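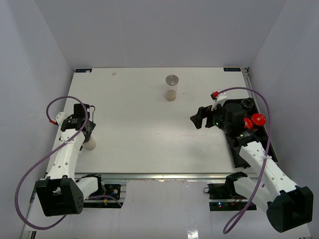 White Tables and Gray Walls: The Workrooms at Skendlow

Renata Núñez spent a Sunday in May going through the ground floor at Skendlow with a list of rooms. The building had been repainted over the winter and most of the furniture was moved in the process, so the old gallery no longer matched what people found when they got here. This page replaces it. Captions are by Renata, with corrections from Ivana Ibarra, who picked the paint.

The rooms run from the street side to the yard. Room numbers are the ones on the doors, and they skip.

Room 2
The long bench came over from the Flonport building. It was cut down to fit between the door and the radiator, and the legs were shortened to match the sink counter.

Room 2, sink side
Open shelves for jars and tubs. Lids go in the drawer underneath. Please label anything you leave here for longer than a week.

Room 3
Still used for packing on weekday mornings. The paper roll hangs at the end of the table now, where it can be reached from both sides.

Room 3, window
The blinds are new. The old ones went to Lucero along with the spare chairs.

Hallway
Pale gray from floor to ceiling. Ivana tried a warmer color first and it looked yellow under the ceiling lights. The coat hooks are going back up once the right screws arrive.

Room 5
Folding tables, stacked against the far wall when not in use. The wheels on the cart stick a little, so pull it instead of pushing.

Room 5, closet
Brooms, the step stool and extra trash bags. The vacuum is kept here too, but it is often out on loan to the Cenbridge office upstairs.

Room 11
The last room before the yard. It had brown paneling until this year. The cabinet on the left has cleaning cloths on the top shelf and extension cords below.

Room 11, door to the yard
The door sticks in damp weather. Lift the handle as you turn it.

Yard
Two picnic tables and the recycling bins. The green bin is for cardboard only, flattened.

Wipe the white tabletops with a damp cloth and mild soap. Scouring pads leave marks, and Room 3 has a few already. Rooms can be booked at the front desk until 5 p.m. If something in a room has moved or a caption is wrong, leave a note for Renata there.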